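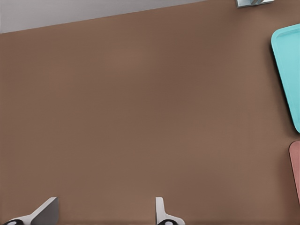

The Famby is our tabletop tray cell, and if you are reading this page you are either thinking of buying one or you have one on the bench already and want to know how to keep it happy, so I have tried to write for both of you. It comes as an arm, a pair of Prikeo fingers, a set of trays and the Arkarar software, which lets you build the whole layout on screen before you lift a single tool. I'd ask you to do that part first, even if you have set up plenty of machines before! Open the fingers wide, as they are in the Arkarar view at the top, and keep the trays off to one side with a good stretch of bare brown table left between them and the grip. The turquoise tray sits farther back there and the pink one comes nearer, both at a slight tilt, and a tilt like that is perfectly fine as long as the tray on your real table is turned the same way.

What comes with the cell

You get the arm with its base plate and bolts, one Prikeo finger pair already fitted, a spare set of finger pads, two trays, the power supply, a setting gauge and a license for Arkarar. The tools are in a cloth roll tucked under the top layer of foam. Please look there before you write to us, as quite a few people have thrown the foam away with the roll still in it (we do send replacements, and we don't grumble much).

The table is not included. Any flat, steady table will do, and a matte top is kinder to the camera than a shiny one. If yours is glossy, a plain mat works well.

Setting up on the real table

Bolt the base down first and snug the bolts by hand, going from corner to corner. Then take the 13 mm wrench and finish them in the same order. Leave the arm switched off while you do this and rest it in its folded position. Once the base is tight, plug in the arm, let it go through its start-up stretch, and only then bring out the trays.

Put the trays where you had them in Arkarar. You don't need to be fussy at this point, and I'd rather you weren't, because the teaching step is there to take up the difference. Jog the fingers to the near corner of each tray, save the point, then do the far corner. The software works out the angle from those two points. When both trays are saved, run the cell empty a few times at slow speed and keep your hand near the stop button.

A small thing that trips people up: in Arkarar you can slide a tray partly past the border of your view and forget that there is more of it out there. Zoom out before you save the layout and check that the full rim of every tray is on the table and inside the reach line. I still forget this one myself on a busy morning.

Looking after the fingers

The Prikeo fingers do all the hard work and they are the part that will want your attention. Wipe the inner faces with a soft dry cloth at the end of the day. If something sticky has got on them, a little dish soap on a damp cloth is enough – no solvents, please, they make the pads go chalky.

Every 800 hours the pads should be changed. Arkarar keeps the count for you and puts up a reminder, which you can put off, though I hope you won't put it off for long. Each pad is held by 3 small screws. Here is the way I do it:

Switch off the arm at the wall and open the fingers by hand as far as they will go.
Take out the screws from one finger only and lift the old pad away.
Brush out the seat. Any grit left in there will tip the new pad.
Set the new pad in place, start all the screws, then tighten them a little at a time.
Do the other finger the same way.
Close the fingers on the setting gauge and look at them from the side. The two faces should meet the gauge evenly from top to bottom.

If they don't meet evenly, loosen the screws on the side that stands off, press the pad flat with your thumb and tighten again. Nine times out of ten that cures it. If the faces still won't come true, the finger itself may have had a knock, and it's time to order a replacement pair.

When the grip wanders

We get more letters about this than anything else. The cell has been picking nicely for weeks, and then it starts to land a little to one side of where it should. Before you teach everything over again, check the base bolts, then check whether somebody has nudged a tray while wiping the table. After that, run the home check from the Arkarar menu. If the arm passes it, teach the tray corners again and carry on. If it fails twice in a row, stop there and write to us with the log, and we will look through it with you.

A buzzing sound when the fingers open usually means the slide is dry. One drop of the light oil from the kit on each side, open and close the grip a few times by hand, and wipe off what comes out.

Spares and service

Pads, finger pairs, trays, gauges and the oil are all kept on the shelf at Savchuk, and the cell is covered for 6 months on everything but the pads. Our workshop closes for part of August, so if your reminder is due to come up in the summer, do order your pads a bit ahead. Repairs are done by the same people who build the cells, and you are very welcome to include a note about what the machine was doing when the trouble started – the longer the note the better, as far as I'm concerned.

Lukian Onyshchenko
Famby cells, Savchuk

Contact us | © Savchuk. All rights reserved. | Back to top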